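Nesting (pregnancy)

Nesting is the urge to clean, sort and get the house ready before a baby comes. It tends to show up in the last few months, and I had it badly both times! With my first I was wiping down baseboards at midnight – my midwife, Orysia Bondarchuk, laughed and told me to go to bed.

Not everyone gets it. My friend Miroslava Stetsiuk had two babies and never once felt like folding a onesie, and both kids came home to a perfectly good crib. Some partners get it too (mine repainted the hallway in November, which I hadn't asked for).

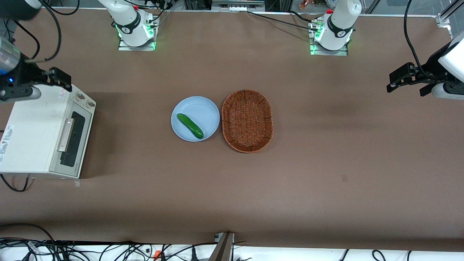 Does nesting mean labor is about to start?
Plenty of people will tell you so, but it isn't a dependable sign. I had my big burst of energy weeks ahead, and then a very long wait on the couch.

The usual advice is to stay off ladders, open a window if you're using cleaning products, and leave the heavy furniture to somebody else. I'd add snacks. Freezer meals count as nesting as well, and they were the only part of mine I was still grateful for by the second week home.

See also: Hospital bag, Braxton Hicks contractions, Baby shower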